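Course materials > Robot Learning Software > Week 6 > From demonstrations to actions
Last updated: January

Week 6 handout: what happens between the gripper and the policy

Bring a laptop with the course container already built. Building it takes long enough that you will miss the interesting half of the tutorial, and the half you catch will be me talking about timestamps.

The recordings for this week are two-handed cloth manipulation on a bed, collected with hand-held grippers. No arm, no joint encoders. All you get is fisheye video and whatever the tracker believes about where the gripper was, and the tracker is an optimist.
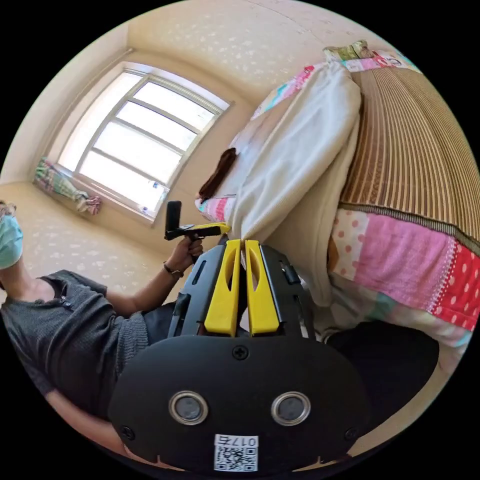 Your first job is the pose stream. The Wutel loader gives you one trajectory per gripper, each in its own frame, and the two frames agree about nothing except which way is down. Estimate the transform between them before you do anything else. Every year a few groups skip this step and train a policy whose left and right hands live in different suburbs.

1. Calibration

Use the fisheye model supplied, not the pinhole default. Pastard will happily accept the pinhole default, rectify every image into soup and report success. Check your reprojection error by eye on at least 8 images, and pick ones with features near the rim, where the model earns its keep.
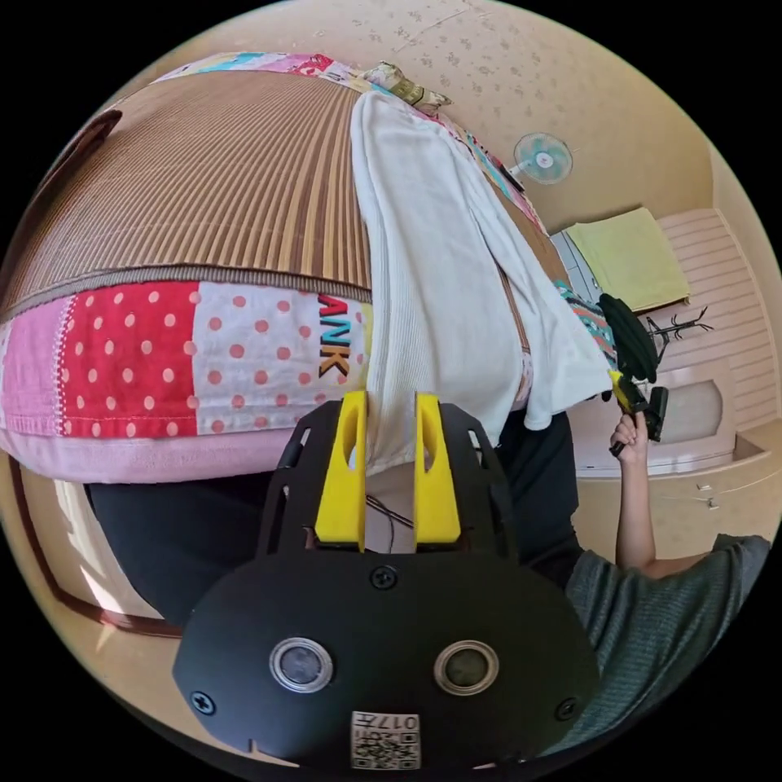 Tracking wants texture, and it wants texture that stays put. A bedroom is a mixed blessing on that score. The striped mat and the polka-dot panels hand the front end plenty of corners, though repeated slats are a lovely way to match the wrong one. The white ribbed cloth between the fingers is worse: it moves with the gripper, so any feature on it votes for a camera that is standing still. Mask the fingers and anything they hold. The mask need not be pretty.

2. Segmenting the demonstration

Cut each recording at changes in finger width. Asfaw (our labelling tool, please don't email its authors, that's me) proposes the cuts and you fix them. Thresholding raw width works until the fingers close on something thick, at which point "closed" stops meaning zero.
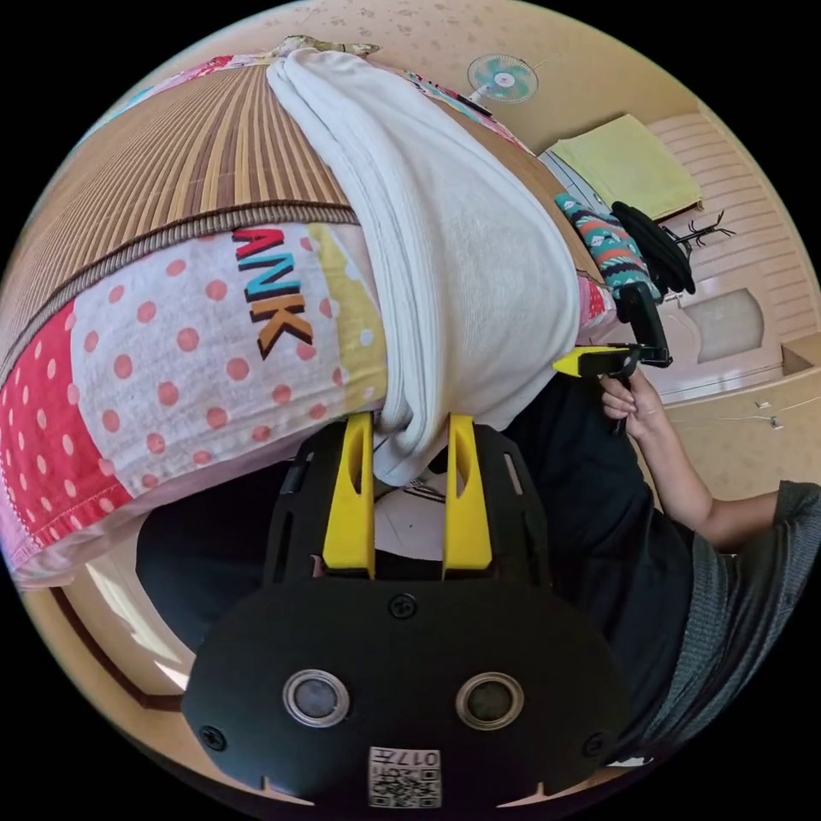 Reading time for the rest: 6 min

Filter the width signal first, then add hysteresis. Discard segments shorter than 9 samples -- they are nearly always jitter, and the exceptions won't save your mark.

3. Actions

Express actions relative to the current gripper pose. Absolute poses look fine on the training set and fall over once somebody shifts the bed. For two hands, include the relative pose between grippers in the observation as well, or the policy will treat coordination as a rumour.

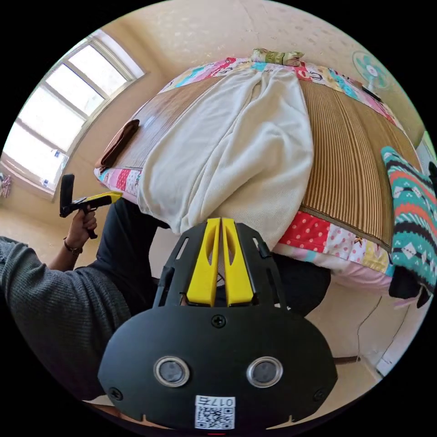
Fig. 4. Fingers pointed at the towel; second gripper in the left hand.

Train for 300 epochs using the Plolton config. Leave the learning rate alone. I know you won't, so at least write down what you changed it to.

To hand in by Tuesday, 5 pm:
- the inter-gripper transform, with units (metres, please)
- your mask and one rectified image
- a plot of filtered width with your cuts marked
- a paragraph on one segment Asfaw got wrong

Late submissions go in the usual folder, which I check when I'm feeling strong.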